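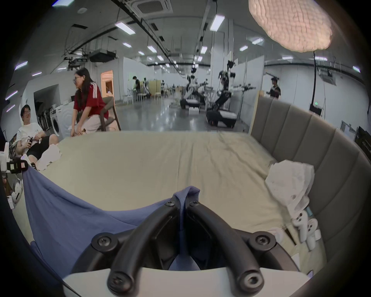
Bottom sheet keeps going grey and bobbly, what am I doing wrong?

Posted by Kobe Van Dijk
Dec 26, 2020

I have two sets of cotton sheets, both light coloured, bought at the same time from the same shop. The fitted ones have gone a dingy grey colour down the middle and are covered in little bobbles where our legs go. The flat ones still look close to new. Everything gets washed together once a week at 40 degrees with an ordinary powder, plus fabric softener, and goes in the dryer until it is bone dry.

We moved to Drismont in January and I think it has been worse here, but I can't be certain. Is it the water, the washing or just cheap sheets? I don't want to buy another set and wreck that too.

Úna Scanlon

Probably a bit of each. The grey is mostly body oil and leftover detergent. Softener makes it worse as it coats the cotton and the dirt sticks to the coating. I would stop using it altogether. If you miss the softness, put half a cup of white vinegar in the softener drawer, but don't ever mix it with bleach.

To get the colour back, fill the laundry tub with hot water and dissolve a scoop of oxygen bleach in it. Check the care label first. Leave the sheets in overnight, then wash them on the hottest cycle the label allows with no softener. Mine needed two goes. The water after the first one was the colour of weak tea.

The bobbles are pilling and soaking won't fix that. It comes from short fibres working loose and rubbing, and the bottom sheet cops all of it, so your flat ones lasting better is normal. A cheap fabric shaver will take them off. Pull the sheet tight on the mattress before you start or you will nick it. Wash sheets on their own, without towels or jeans, and take them out of the dryer while they are very slightly damp. I finish mine on the line.

On the water, ring your council and ask how hard it is. If it's hard you need more powder than the low line on the scoop — I was using too little for years and wondering why nothing came up clean.

Ranero

Check what they are made of. Poly cotton pills far worse than pure cotton because the polyester holds on to the bobbles. Thread count means very little. I've got a 1691 thread count set that was a present and it pilled in a month.

138_Atader

Same problem here, I gave up and bought dark grey ones.

Kobe Van Dijk

Thanks all. Looked at the label and the fitted ones are a cotton and polyester blend, the flat ones are all cotton, even though the packet had the same name on the front. Have put one in to soak tonight and the softener is going to my sister.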